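Ballico Technical Institute Opens Two-Arm Gripper Trial

17 March 2020

The Ballico Technical Institute has begun a comparison of gripper fingers and arm controllers for handling hand tools, the institute's automation laboratory announced on Tuesday. The trial is being carried out on the laboratory's two-arm bench and is paid for under an equipment grant awarded last November by the Kowalchuk Fund for Applied Training.

The work is intended to help the institute choose a standard setup for its training benches, which are due for replacement. At present the benches use a mix of parts bought in different years, and instructors have reported that students spend too much class time adjusting fingers and retuning motion settings when they move from one bench to another.

Two finger designs are under test. The first, supplied by Distetti, is a stiff parallel jaw with a narrow tip. The second, supplied by Indov, has a wider tip with some give in it. Each design will be run with 2 controllers, making 4 combinations in all. Every combination will be given 40 attempts at each task, and an attempt will be counted as complete only if the item is released in its assigned place and both arms return to their starting positions without a stop.

Lilibeth Agbayani, who directs the laboratory, said the tasks were selected from the institute's maintenance courses. "We wanted items that our students pick up every day," she said. "A screwdriver handle and a wrench do not ask the same thing of a gripper, and a storage case asks something else again. Suppliers' data sheets generally report results for blocks and cylinders."

The bench has one arm mounted on each side of an enclosed black tabletop with a pale marbled pattern. Storage cases are placed between the arms, and wrenches, pliers and a utility knife are among the tools used. One of the cases is clear plastic with a hinged lid and a carrying handle.

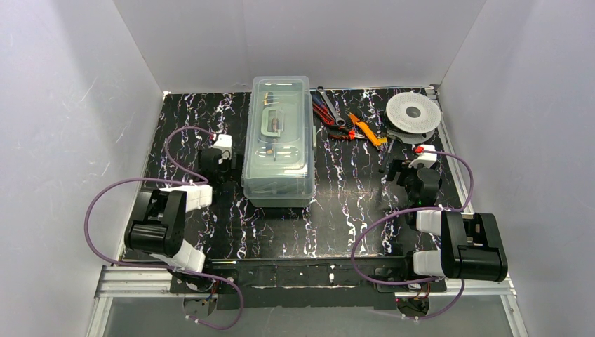 Tasks and Scoring

The trial is divided into 3 tasks. In the first, a single arm picks up a loose tool from the tabletop and places it at a marked location. In the second, an arm removes a tool from an open tray and returns it to the same tray. In the third, one arm steadies a case while the other handles an item inside it. The third task is expected to take the most time, as it depends on the controller keeping the two arms in step.

Scores will be kept for completed attempts, time taken and the number of times an operator has to step in. Dropped items will be recorded separately from missed grasps. According to the test plan, a missed grasp may be retried once within the same attempt, while a drop ends it. Fingers will be inspected at the end of each session and replaced if the contact surface shows wear.

Maricel Ignacio, senior technician, is responsible for the bench and drew up the test plan. She said thin objects lying flat had been the main difficulty during setup. "The narrow tip gets under the shaft of a tool more easily, but it is less forgiving if the approach is off," she said. "The softer tip allows for a small error, and then it needs more room between neighboring items. In a crowded tray that room may not be there."

Ms. Ignacio added that the height of the trays also affects the approach path. A cantilever toolbox opens out into compartments at different levels, so a grasp that works in an upper tray cannot simply be repeated in the base. Motion limits have been set for each level, and operators are required to confirm the level before starting a run.

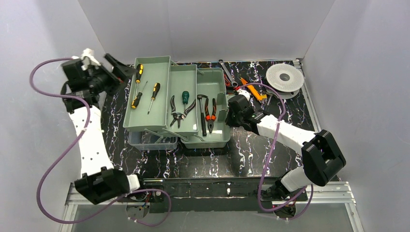

The two-arm bench with a cantilever toolbox open between the arms. Screwdrivers lie in the left tray; a claw hammer and pliers are in the main compartment.

The laboratory will keep cable routing and finger mounting the same for all runs. Controller settings will be fixed before the first scored attempt of each session, and any later change will require the session to be repeated. Records of excluded sessions will be kept with the final results.

Both suppliers have been given the test plan and may send written comments. Neither will be present during scored sessions. The institute stated that taking part in the trial does not commit it to a purchase from either firm.

Ms. Agbayani said that cost and availability of spare fingers would be weighed along with the scores. "A training bench is used hard," she said. "If a set of fingers lasts one term and takes another term to arrive, the score on the first day does not help us very much."

A written report will be submitted to the institute's equipment office when the scored sessions are complete. Instructors in the maintenance and automation programs will be asked to review it before an order is placed. Questions about the test plan may be directed to the automation laboratory office.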